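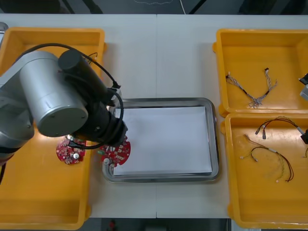
*Large yellow bin on the work table, Ilwood.*

**Ilwood Surplus Food Project: progress report to the Restrepo Fund**

May 18, 2018

This report covers the period from the start of the grant in December to the present. It follows the headings in the grant letter. The spending sheet has been sent separately.

**Collections**

We now collect from 5 shops and a bakery in Ilwood, and from the wholesale market at Troltmont. The Troltmont round began later than planned. The market changed its gate times over the winter and our first slot clashed with the bakery run, so we moved the bakery to the evening. Both rounds have run without a gap since then.

Most of what we collect is bread, root vegetables, apples and tinned goods. We get very little dairy. The Troltmont traders often have more soft fruit than we can move on in a day, and in the warmer weeks we have had to turn some of it down. We would like to talk to you about this before the next stage (see Requests).

**Deliveries**

Food parcels go to 40 households in Ilwood and the villages on the Atov road. The target in the grant letter was 100 by the end of the second year. We still think this can be reached, but the villages are slower than the town. Bus times are poor, and people who would be glad of a parcel can't always get to the pick-up point while it is open. We have started leaving parcels at the Atov village shop, which has agreed to hold them until closing time. Take-up there has been better than at the chapel hall.

The leaflet has been rewritten. The old one asked people to show proof of income, and several told us they had put it in the bin at that point. The new one asks only for a postcode and any foods the household can't eat.

**Equipment and hygiene**

The grant paid for a second upright fridge, shelving for the dry store, and a set of floor scales. The fridge was delivered with a damaged door seal and was replaced by the supplier at no cost. The shelving is up. The scales work well, though they need a level floor and we have had to keep them near the back door.

We have written a short set of rules for handling open food:

- Bread and anything unwrapped is kept apart from raw vegetables.
- Lining paper is changed between batches.
- Trays are washed and dried before they are stacked.
- Fridge temperatures are written down at opening and closing.

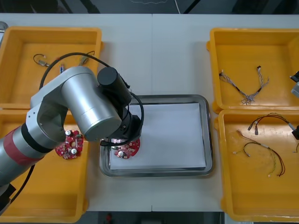
*Yellow trays and a steel tray lined with white paper.*

The council's food safety visit took place in the spring. We were asked to move the hand towels closer to the basin and to put dates on the decanted rice and flour. Both have been done.

**Spending**

Spending is in line with the budget apart from fuel, which is 5 per cent over because of the extra miles to Atov. We have covered this from the line for printing, where the new leaflet cost less than the old one. No other changes have been made. Van insurance is due for renewal in December and the quote will be sent on when we have it.

**Problems**

The main problem is storage. The dry store is full after each Troltmont round and tins are being kept in the corridor. The landlord has offered us the small room next to it at a modest rent, but it has no lighting and the ceiling needs patching.

The telephone line was out of order for part of the winter. Some households missed a change of pick-up time as a result. We now put changes on the door and in the shop window as well.

**Requests**

1. Permission to use the unspent printing money for lighting in the small room.
2. A short conversation about soft fruit. A jam and chutney session has been suggested, but it would need a separate kitchen check.
3. A copy of the form for second-year funding, if it is ready.

The next report will be sent in December, with the full list of collections and the year's accounts.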